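The Night Shift at Plirkdale

So I was on my second coffee when the arm at station 21 stopped letting go of things.

You have to understand, letting go is half the job. Pick up the pin, carry the pin, put the pin in the tray, let go. The Sulska does it 2000 times a night and I sit on a stool and watch, and mostly I think about what's in my fridge. But at ten past three it went to the tray, hung there like it had forgotten a word, and came back with the pin still in its fingers. Then it went to the tray again. Same thing!

The screen said GRIP OK. Well, sure. The grip was great.

I hit pause (the soft one, the yellow button) and the arm kept going. I want to be clear about that because the woman from Flolar asked me four times on the phone. I pushed yellow, the light came on, and the arm made one more trip, slow as a cat, and stopped right over my side of the table. My hand was maybe a foot away. I'd been reaching for the pin, like an idiot, like you'd take scissors away from a kid.

Then I hit the red one, and the whole bench went quiet and I noticed how loud it had been.

Fault 119, the log said. Flolar looked it up while I listened to her type. "Release not confirmed," she told me. "It thinks it already dropped it."

"It's holding it right now," I said. "I'm looking at it."

"It doesn't know that."

I've worked with people like that, but okay. She wanted me to tug on one of the blue sleeves and see if it had ridden up over the sensor. I said I wasn't putting my fingers anywhere near it until somebody cut the air, and she said that was fair, and there was a long stretch where we both just breathed. She sounded young. I asked if it was November there too, which is a dumb question, and she laughed, and I felt better.

They're sending a guy from Yazdani in the morning with a new valve. It'll cost 400 bucks, which the day manager will bring up at every meeting until spring. I taped a note to the yellow button that says DON'T TRUST THIS, and I dragged my stool back a good yard from where it's sat for three years.

It's almost five now. I keep looking over. It still has the pin, tips squeezed tight, pointed up a little, and I keep wanting to tell it that it can put that down. 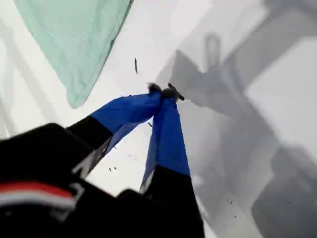
Station 21, still holding on.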